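Laborbuch Greiferprüfstand Irkau
Eintrag vom 22. August 2021
Vergleich zweier Fingersätze am Doppelarmplatz, Aufgabe »Chipkoffer«

Gegenstand des Eintrags ist der Vergleich der Fingersätze Sitow (bisheriger Satz) und Lavbridge (Lieferung aus Juni). Beide Sätze wurden am selben Doppelarmplatz mit unveränderter Steuerung Samuel, Parametersatz 2035, betrieben. Die Greifkraft blieb für sämtliche Durchgänge auf der im Prüfplan festgelegten Stufe. Änderungen an der Kinematik oder an den Fahrprofilen wurden nicht vorgenommen.

Als Prüfgut dient der offene Koffer mit den Pokerchips. Aufgabe ist das Greifen eines stehenden Chipstapels aus dem Formeinsatz und das Absetzen in einem anderen Fach desselben Einsatzes. Die Nebenobjekte verbleiben auf der Platte, damit die Bahnplanung unter den üblichen Bedingungen arbeitet. Je Fingersatz sind 10 Durchgänge pro Arm vorgesehen, gezählt werden nur Durchgänge ohne Eingriff von Hand.

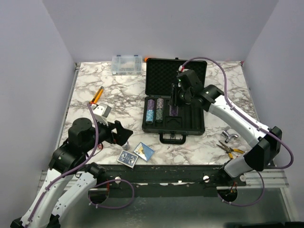 Abb. 1: Doppelarmplatz mit geöffnetem Chipkoffer, rechter Greifer über dem einzelnen violetten Stapel.

Befund Sitow: Die Annäherung von oben ist unkritisch, solange der Stapel frei im Fach steht. Bei unmittelbar benachbarten Stapeln fehlt seitlich der Raum für den zweiten Finger. Der Greifer setzt dann auf dem Nachbarstapel auf, und die Steuerung meldet Fehler 3532 (Kontakt vor Sollhöhe). Der Fehler trat am linken Arm häufiger auf als am rechten. Ob dies am Arm oder an der Belegung der linken Kofferhälfte liegt, lässt sich aus den vorliegenden Durchgängen nicht ableiten. Ein Tausch der Belegung ist nachzuholen.

Befund Lavbridge: Die Finger tauchen besser zwischen die Stapel ein, reagieren jedoch empfindlicher auf Winkelfehler im Handgelenk. Steht der Finger nicht parallel zur Stapelachse, wird zuerst der oberste Chip gefasst und gegen die übrigen verschoben. Zwei Durchgänge wurden deshalb abgebrochen und als ungültig geführt. Nach erneuter Nullung des Handgelenks trat das Verhalten nicht mehr auf – die Nullung ist künftig vor jeder Serie auszuführen und im Protokoll abzuzeichnen.

Zur Kabelführung: Die Schlaufen an den Handgelenken sind für die Senkrechtstellung ausreichend bemessen. Bei weit nach innen geführtem Arm steigt die Schlaufe hoch auf und kann in das Sichtfeld der Kamera geraten. Für die Auswertung der Stapelposition ist das hinderlich. Vorgeschlagen wird ein zusätzlicher Kabelhalter am Unterarm, Ausführung wie am Prüfstand 2.

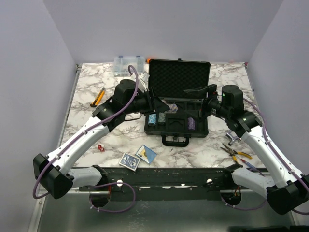
Beim gleichzeitigen Betrieb beider Arme über dem Koffer ist der Abstand der Handgelenke die begrenzende Größe. Die Kollisionsüberwachung von Samuel gibt den zweiten Arm erst frei, wenn der erste den gemeinsamen Bereich verlassen hat. Das kostet Zeit, wird aber vorerst beibehalten. Eine Verkleinerung der Schutzzone kommt erst in Betracht, wenn die Fingerlängen des Satzes Lavbridge im Modell hinterlegt sind. Derzeit rechnet die Steuerung noch mit den Maßen von Sitow.

Der aufgestellte Kofferdeckel schränkt die Annäherung von hinten ein. Sämtliche Bahnen werden daher von vorn oder von oben geführt. Der Tragegriff an der Vorderkante ist im Modell als Hindernis einzutragen, bisher fehlt er.

Vorläufige Bewertung: Für frei stehende Stapel besteht zwischen den Sätzen kein Unterschied, der einen Umbau rechtfertigt. Für eng stehende Stapel ist Lavbridge vorzuziehen, sofern die Nullung eingehalten wird.

Offene Punkte:
Fingermaße Lavbridge in das Modell übernehmen.
Tragegriff als Hindernis eintragen.
Serie mit getauschter Belegung, beide Arme, beide Fingersätze.
Kabelhalter bestellen, Montage nach Rücksprache mit der Werkstatt.
Fehlerprotokolle zu 3532 getrennt nach Armen ablegen.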